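Residence Diary, Veltcombe House
Entry for Apr 2, 2022

The morning was given over to the laundry returns on the upper corridor. The linen service collected on schedule and left the clean sheets outside the store, together with a docket numbered 436, which has been signed and filed. Residents were reminded at breakfast that personal clothing is their own responsibility, and that items left in the drying room overnight will be moved to the shelf by the door.

Edem Annan asked whether the drying room could stay open later in the evening. The present closing time was set when the old machines were in use, and the newer ones finish a heavy load in 90 minutes. I have agreed to a trial of the later hour and will record any complaints about noise from the rooms on either side.

The remainder of the morning was spent on folding. The house guidance sheet asks that dark garments be folded on the bed, over a clean blanket or cover, and it says very little beyond that. I found it of limited use. A large dark garment does not lie flat at the first attempt. The creases need to be smoothed outward by hand before any fold is made, and whatever hangs over the side of the bed should be brought up first, or its weight will pull the rest out of line.
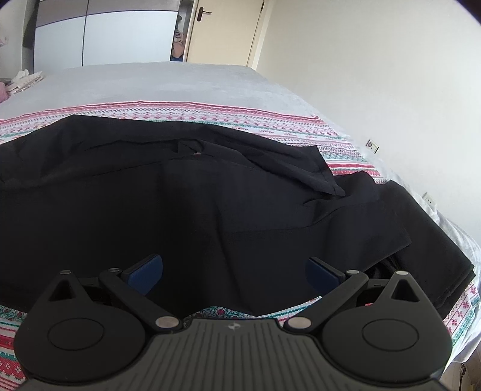

I have therefore drafted a replacement paragraph for the sheet. It advises residents to lay the garment out fully, to turn in the long edges, and to fold from the bottom upward in thirds. Thick items may be folded once only and placed at the bottom of the pile. Black clothing should be kept apart from pale blankets in the wash, as the present sheet already states, although the line is printed so small that few residents can have read it. The new version will be set in larger type.

The matter of storage came up again after lunch. Each room on this corridor has 3 drawers, and winter clothing takes up more of that space than it should at this time of year. The Lacerda boxes ordered for under the beds have still not arrived. The supplier wrote last week to say that they were held at the Drevaden depot, and I have asked for a firm delivery date in writing. If the boxes are not here by July they will be of no use to the present group, most of whom will have packed and gone.

A sum of $200 remains in the household line. I propose to spend part of it on hangers, as the wire ones now in the wardrobes leave marks at the shoulders, and to hold the rest against repairs to the ironing board, the catch of which slipped twice this week – once while in use. A notice has been placed on it until it can be looked at.

Late in the afternoon the spare blankets were aired and returned to the chest on the landing. Two were set aside for mending. The window in the linen store was left open for an hour and then closed, and the key was returned to its hook.

To be carried forward: the Lacerda delivery, the ironing board, and the wording of the drying room notice.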